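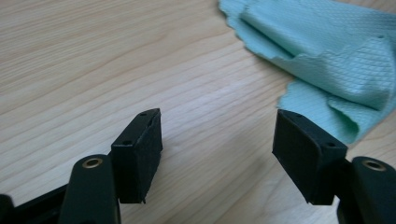
One respondent in our survey wrote that she had bought the Wemance cloths for the green label and would not have paid the extra otherwise. Our group started from that comment.

Search this site Enter keywords Go

Wemance claims its cloths last 221 washes. We could not find who did the washing. The brochure credits Jemal, a lab owned by the same parent company, and the test method is left out -- we emailed twice in June and got no answer.

We surveyed 56 households. Of these, 2 could say what the label meant. Usby, the cheaper brand, carries no label and makes no claim at all, so we had nothing to check it against.

We use cookies to improve your experience. Accept Manage preferences

Our sample was small and mostly neighbours, so the result may not hold elsewhere. Even so, we doubt the label tells a shopper much about fibre loss or anything else. The colour of the packaging probably does more of the selling.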